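Ticket 123: Blue parts binding in the white board
Product: Anholm peg and slot board
Opened by: Catríona Ó Riain
Assigned to: Conall Lynch
Status: Open, waiting on replacement plate
Priority: Normal

Problem as reported
One of the short blue cylinders will not seat in the upper-right plate. It goes in part of the way and stops. Pushing harder tips it to one side. The other blue pieces go in and come out with no trouble.

Notes

Conall Lynch, 9:40
Asked Catríona which cylinder it was and whether it had been swapped with one from another set. She says the set came from Drorach in July and has stayed together in its own tray.

Catríona Ó Riain, 10:15
Tried the same cylinder turned end for end. Same result. Tried a second cylinder in the same hole and it stopped at the same depth, so I think the plate is at fault and the cylinder is fine.

Conall Lynch, 11:05
Agree. Please check for burrs on the rim of the hole. Use a fingertip first, then a cotton swab — if the swab snags, there is a burr. Do not sand the cylinders. We did that on ticket 43 and ended up with 2 loose ones that had to be thrown out.

Catríona Ó Riain, 1:30
Swab snags on the side of the hole nearest the small peg. Wiped it out with a dry cloth. Slightly better but it still binds before the bottom.

Gregor Buchanan, 2:10
I have 400 grit paper in the top drawer if you want to dress the rim. Wrap it on a pencil and give it a few light turns, nothing more.

Conall Lynch, 2:25
OK to try, rim only. Wipe the dust off the board before any piece goes back in. If it still binds, leave it and I will order the plate from Drorach.

Catríona Ó Riain, 3:50
Done. The rim is smooth now but the cylinder still stops short. Leaving it alone. Board is back on the black table and I am only using the other positions for now.

Attachment from Catríona Ó Riain, board on the table
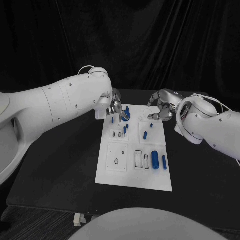 Next step: order replacement plate (Conall Lynch)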